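Grideck opens trial program for ready-made robot gripping cell

Grideck has started a trial program for its Travar service, which gives small companies and school laboratories a complete robot cell for handling everyday products. The first cells were delivered in May, and the company says that more places will be opened before the end of the summer.

A Travar cell comes with a six-axis arm, a gripper, a sensor at the wrist and the software to connect them. The customer does not buy the arm. Instead, he pays a monthly fee, and Grideck keeps the responsibility for repair and for software updates. The contract can be stopped after two months. In the older offer from the same company, called Hetik, the shortest period was one year, and several customers complained that this was too long for a test.

The service is intended for people who want to know if a robot can handle their goods before they change a packing line. A customer sends the products to Grideck, or uses products he already has on the table. Consumer electronics are a common request in this first period. They are often black, have smooth sides and carry a cable, and each of these things can make trouble for a gripping program.

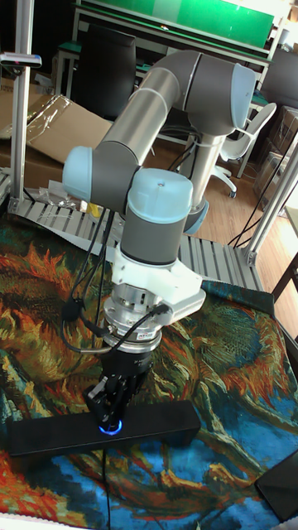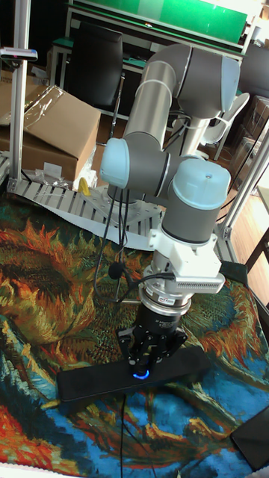
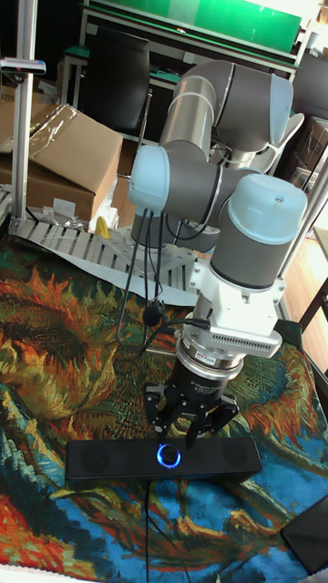
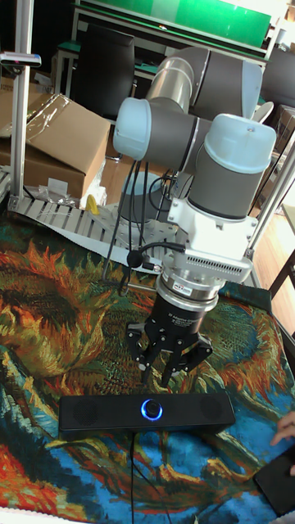
The arm and gripper at work over a printed sunflower cloth.

Grideck recommends that customers do not prepare the table too carefully. A plain surface gives good results in the first week, the company writes in its guide, but the results become worse when the cell is moved to a real work place. For this reason the guide asks for a patterned surface during at least a part of the test, and for several changes of the lighting between morning and evening.

The software, named Minami, is the part that has changed most since the Hetik offer. The user now chooses a starting height, a closing force and a limit for contact, and then saves these values together as one recipe. A recipe can be copied to another product and corrected there. According to Grideck, a new user should be able to make a first recipe in ten minutes. We tried this with a demonstration account and needed more time, mainly because the menu for the contact limit is placed under the safety settings and we did not look for it there. After the second recipe the work became quick.

Every attempt is saved in a log with the values from the wrist sensor. The log can be downloaded as a simple table, and this will be useful for schools that want to use the data in their courses. The basic plan keeps the last 200 attempts. Older entries are removed without a warning, so it is wise to download the table regularly. Grideck told us that a warning message is planned but did not give a date for it.

The price of the basic plan is 1711 dollars per month, including the arm and one gripper. Transport is not included, and neither is the frame around the table, which customers can build themselves from standard aluminum profiles. A drawing of the frame is included with the contract. For customers who already have an arm of a supported type, there is a cheaper plan with the software and sensor only, but the price is given only on request.

Some limits should be mentioned. The trial program does not include a conveyor belt, and the cell cannot be used for food. Support is given by e-mail and by telephone, in English only, and the telephone line closes at 4 p.m. For a company that works in two shifts this can be a problem. The written manual is clear and has many drawings, although the chapter about network settings was still not finished when we read it.

Grideck says it has received over ten applications for the next group. Applicants must describe the products they want to handle, give the size of their table and name one person who will be present during the installation. The company answers normally within two weeks. Those who are not chosen stay on the list for the following group and do not need to send the form again.

A version of Travar with two arms is also in preparation. It will use the same recipes as the present version, but no price has been announced.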